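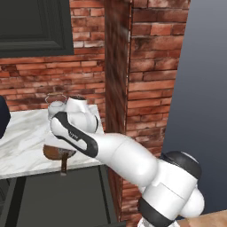
Our supervisor's first remark on the draft was that 857 successes in 1000 simulated runs tells you how good the simulator is at being kind to you. We had written it up as the main result. After a week with the logs I mostly agree, so this version is less cheerful.

## What we tested

The task, which we called Cloro, asks the arm to reach a kettle on a kitchen counter and close the gripper on it. We trained one policy on Pisero, our set of rendered kitchens, and compared it with the Triltach baseline. Both got 1000 runs with the same starting positions.

| Method | Successes |
|---|---|
| Triltach baseline | 867 |
| Ours | 857 |

Yes, the baseline won. The draft called the two "comparable", and a gap of ten runs may well be noise, but we only trained one seed of each and can't say.

## What counts as a success

The checker passes a run if the gripper touches the kettle and stays in contact until the timer stops. It never asks for a lift. I replayed 35 of our passes by hand and in 12 of them the fingers were pressed against the side of the body with no grip at all. I didn't replay any baseline passes, so theirs could be just as bad.

## Still to do

- Rewrite the checker so the kettle has to leave the counter
- Five seeds each, if we get the time on Bautista (the shared machine, full for most of August)
- Drop "robust" from the title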